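Friday, March 29, 2024

**Diary of the Evaluation Officer, Handling Laboratory, Tindthorpe**

Work resumed at the bench shortly after the morning briefing. Ms. Mersha had the controller log open before I arrived and had already entered the overnight changes, so the first hour went to reading them back against the protocol. Two entries required correction. The closing force had been recorded in the old units, and the speed limit for the approach had been carried over from the September programme without initials. Both have been amended and countersigned.

The matter before us remains the choice of fingers for the Flurmont cell. Dr. Sugiyama's instruction of last week was that the comparison be made on light, open, easily displaced articles and not on the machined blocks used previously, the blocks having told us very little about behaviour near a soft rim. We have accordingly adopted the can-and-cup task. The can is to be brought over the nominated cup and released without the neighbouring cup being disturbed. The cups are placed close together on purpose, as the clearance at the rim is the quantity in dispute between Mr. Meng and myself.
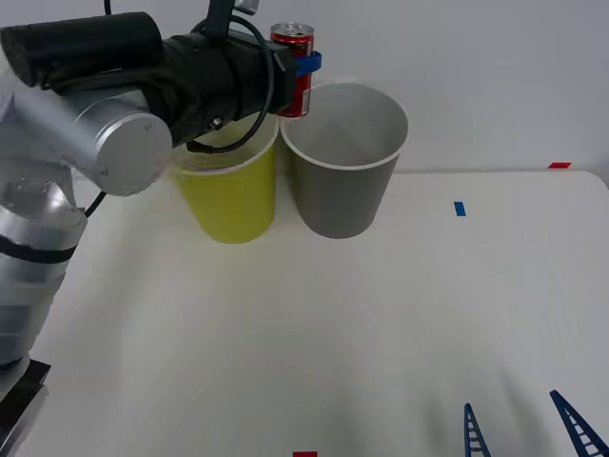

Mr. Meng's position is that grip height governs everything else. Where the can is taken high on the body, the fingers remain clear of the cup but any swing at the wrist is magnified at the lower edge. Where it is taken low, the swing is reduced and the fingers themselves become the obstruction. I do not dispute the geometry. I do dispute his view that a single height can be fixed for all three finger sets under consideration, and I have asked that the height be treated as a variable and written against each run.

The morning list was completed by a quarter past eleven. Run 146 was struck from the record at Ms. Mersha's request, the operator having spoken to her during the approach. I agreed to this with some reluctance. We have been strict with the Alari people about voided runs in their own submission and should not be seen to be easier on ourselves.

Cable routing was raised again. It is my opinion that the loop at the wrist ought to be shortened before any figures leave this building. Ms. Gebretsadik, who has charge of the harnesses, advises that a shorter loop would restrict the last joint and that she would prefer a second tie point further back. She is to prepare a sketch. I have noted the item as open, as it has been for 9 working days.

After lunch the cups were returned to their positions and the approach was tried from the front of the table. Dr. Sugiyama attended for part of this session and asked for the pause before the final move to be lengthened to two seconds, in order that the fixed view could be compared properly with the wrist view. This was done from the controller and required no change to the path. 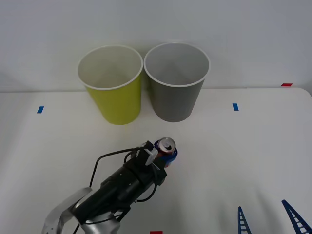
*Afternoon session: approach from the front, can held below the two cups.*

Dr. Sugiyama's further remarks, which I set down while they are fresh: that the fixed view is adequate for judging lateral error and poor for judging height; that we should stop arguing over the height from stills; and that the tape marks are to be left alone until the whole comparison is closed. On the last point I have written to the evening shift.

The budget line for replacement fingers stands at 2000 dollars, inclusive of freight. Mr. Ambaye telephoned at three to ask whether the Ye controller could be returned to stores. I told him it could not be released before the repeat runs, and that I would put the same in writing, which I did. He was courteous about it, though I gather the unit has been promised elsewhere.

The draft table was circulated before close. I have left the column for rim contact blank, preferring to wait until Ms. Mersha has gone through the recordings herself. Mr. Meng has asked for a column showing grip height as a proportion of the can's length. That is reasonable and has been added.

For Monday: harness sketch from Ms. Gebretsadik; repeat of the front approach at reduced speed; reply to Alari on their query about finger wear; new batteries for the bench clock.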